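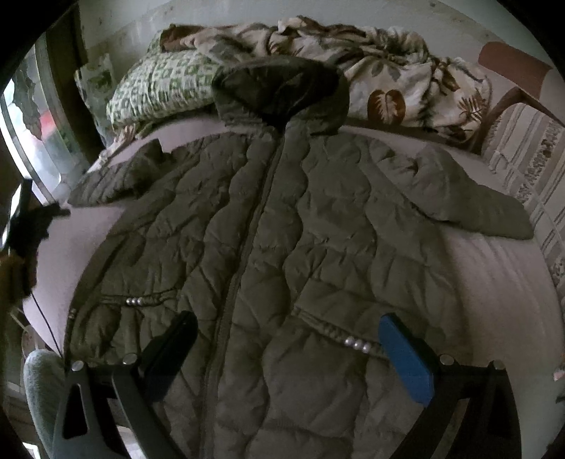
# The Long Summer of the Big Coat

By Cirilo Espinoza

It is the middle of August, the air conditioner is losing, and I have a winter coat laid out on my bed like a patient. Anyone sensible dealt with this in March. I dealt with it in March too, if you count throwing things at the closet and leaning on the door.

The coat is olive, very dark, and puffy in every direction a coat can be. The hood alone could sleep a cat. And then there are the pearls: little white beads, three to a pocket, sitting on the gathered edges as if the sleeping bag had been invited to a wedding. My wife bought it at Ollurier, a shop in Naylor that sells good outerwear and terrible coffee, and she'd like it known that the beads were the selling point.

The trouble with beads is storage. You can't stuff them into a sack and sit on it, which has been my method for everything since college. So I went to see what the storage industry could do for me. The storage industry was delighted.

## What they'd like to sell you

Hivaron makes a vacuum bag with a valve. You put in the coat, attach the vacuum, and watch your winter turn into a place mat. I tried it last year on an old parka. It took me one evening to flatten and most of the following December to persuade back into the shape of a garment.

Plundatberg sells a breathable hanging bag, a handsome thing, for people whose closets have a rod with space on it. I'd like to meet these people and see their closets.

Then there's folding, which is free. Zip the coat all the way up, lay it on its face, bring the sleeves across the back and roll from the hem toward the hood. The roll will try to escape. Lean on it a little, the way you'd lean on a friend to leave a party, and slide it into an old pillowcase. A cotton one breathes fine. I put a clean washcloth over each row of beads before I start so they don't press into the fabric, and I feel foolish every time.

## Snaps, and other things that pinch

Every household has a second puffer. It's lighter and paler, and it does the real work while the nice one waits for dinner reservations. This sort of jacket doesn't lie down. It bunches. You smooth one side and the other side rises, with the darker part at the top crumpling up on its own schedule. 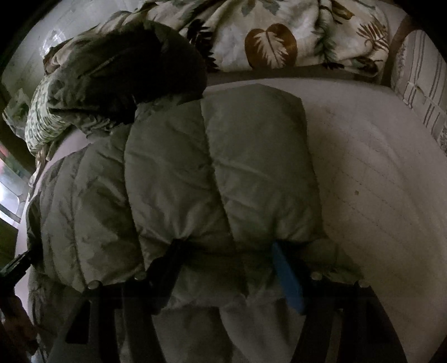

## A word about the hem

My rule for round metal snaps is to close them before storing, all of them, working up from the bottom. Left open, they grab whatever they're stored with, and I've pulled a good sweater out of a bin by somebody else's jacket. Check the lower edge for grime while you're there. Mine collects the whole history of a bus commute.

Wash before you pack, and dry for longer than seems reasonable. Two tennis balls in the dryer on low will break up the clumps, and will also convince your downstairs neighbor that you've taken up bowling indoors.

I finished both coats before lunch. They're on the top shelf in their pillowcases, one floral and one striped, and the closet door shuts if I use my hip.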